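How to Wind a Center-Pull Ball by Hand

The hanks from Ait Brahim come untied and loose, and they will tangle if you knit straight from them. You don't need a winder. I did this one, 165 yards of worsted, on a Friday evening with only my thumb.

Drape the hank over a chair back and snip the ties. Find the end that runs freely. Lay it across your palm with a long tail hanging down - that tail is your center pull.

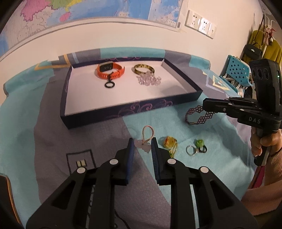
Wind a figure eight between thumb and little finger, 2 or 3 dozen passes. Take off anything the yarn can snag on first. A shallow box lid will hold a watch and a bangle until you're done. Slide the bundle off, fold it in half, and hold it against your thumb with the tail toward your wrist.

Now wrap loosely around thumb and bundle together, turning the ball a little every ten wraps. Tight wraps stretch the wool. Slip your thumb out when you reach the end, and tuck the last bit under a few strands.

Store it with the label inside a bag until you cast on.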